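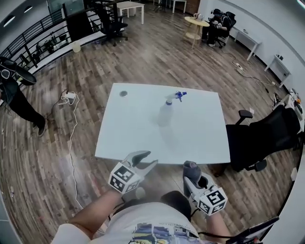
Shared room / Cleaning

From: Asuka Kaneko
Date: 2018-02-03
Subject: Re: spray for the white table

Griet Van Hecke wrote:
> Is the clear bottle with the blue trigger plain water
> or cleaner? It has no label.

Cleaner, diluted. I mix it 30 to 1 and it does fine on marker and tea rings. Spray the cloth, wipe the long way, then go over it once with a dry one. I'll put a label on the bottle.

Please don't spray near the small round grommet in the corner - liquid gets down the hole and drips on the floor planks.
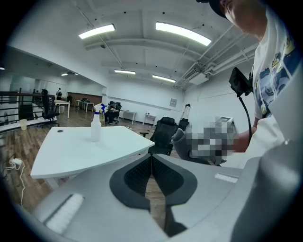 Toshio Onishi wrote back that the planks need a dry mop only, and that the legs of the table should get a wipe too when the top is done. Fine with me. Cloths are in the Ilosa box, 19 left.

Asuka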